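Handheld gripper keeps dropping knitwear, fingers too stiff or too smooth?

Asked by Jurkomow

Building a pair of handheld grippers at home, trigger squeeze type, printed fingers, camera on top. Plan is record myself folding clothes and train an arm on it later. Arm isn't here yet so for now it's just me and the grippers.

T shirts ok. Jeans ok if I get the waistband. Anything knitted is a mess. Either the fingers close and the fabric just slides out, or I squeeze hard and they splay at the tips, so all the grip is down at the base where there's no cloth. Tips are PLA, solid, 4 walls. Tried hot glue dots on the inside face, worked for one evening then peeled off.

Also the drawings for the linkage are a PDF and when I measure in Okular the numbers don't match my prints. Finger comes out too short. Could be unrelated, could be the whole problem, no idea.

Things I don't want to do: buy a load cell, redesign the trigger, spend more than I already have. Shared printer at the workshop is free for members but the queue is long so I'd like to get it right in one or two goes.

What would you change first?

Posted by Khổng

PLA is too stiff for this. Print in TPU. Done.

Jurkomow replied: all of it or just the fingers?

Khổng replied: fingers

Posted by Utum

Don't print solid TPU yet, do the PDF thing first. Check the page size. If the drawing was made for A4 and you printed it or exported it "fit to page" on Letter, everything is scaled. Measure something on the sheet with a written dimension next to it, divide, and you have your factor. If it's off by the same amount everywhere then that's your short finger. And a short finger on that linkage closes at the wrong angle, base touches before the tip. Which is exactly what you describe.

Then the fingers. In order, cheapest first:

Slot. Cut a long slot through the upper half of each finger, leave the outside walls. Now the tip can give a bit and the two faces lie flat on each other insted of meeting at one point. Keep the lower half solid or the whole thing goes floppy.

Side support. If the tips wander sideways put a bracket on each side. Mine have cutouts to save weight, you feel it after half an hour with your arm up.

Surface. Hot glue no. Thin rubber sheet, roughed up with sandpaper, contact cement on both sides, wait till its tacky, press. Replace when shiny. I went through a 200 mm strip over one winter, no big deal.

Screws. Check the small ones after every session, they back out. Thread lock, the removable kind. Ask me how I know.

Technique matters more than I expected with sweaters. Pinch the ribbed part, hem or cuff, never the middle of the body. Middle just stretches and then springs back out of the fingers. Take a fold so you have two layers. Lift slow.
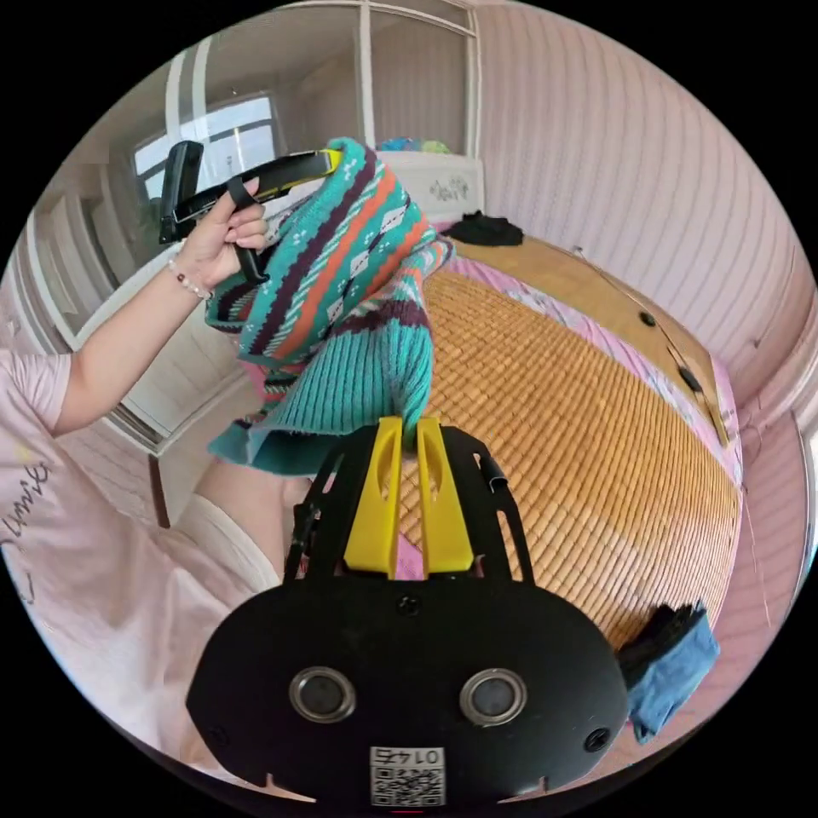

Same goes for the second gripper, bring it in before the first one lets go, and don't yank them apart to straighten the thing, a knit stretches and you get a wonky fold every time. Lay it down, slide, let go. I do mine on a bed and a firm surface helps, a soft duvet eats the tips.

On the recording side. My first 49 takes were basically junk, I was going way too fast and the fingers were hidden behind cloth half the time. Slow down, keep the tips visible when you close. I was aiming for 1000 good ones and stopped at 650 when my shoulder gave up. Will pick it up again in March probably. Label your grippers too, left and right, I mixed up two runs becuase I didn't.

Khołng is right that TPU works btw but solid PLA with a slot was good enough here. One print each, no new material.

Jurkomow replied: ok so page size was it, drawing is A4, my export was Letter. Reprinting with slots tonight if the queue moves. Rubber sheet ordered. Do you round the finger tips or leave them square?

Utum replied: square, just knock the sharp edge off with a file or it snags loops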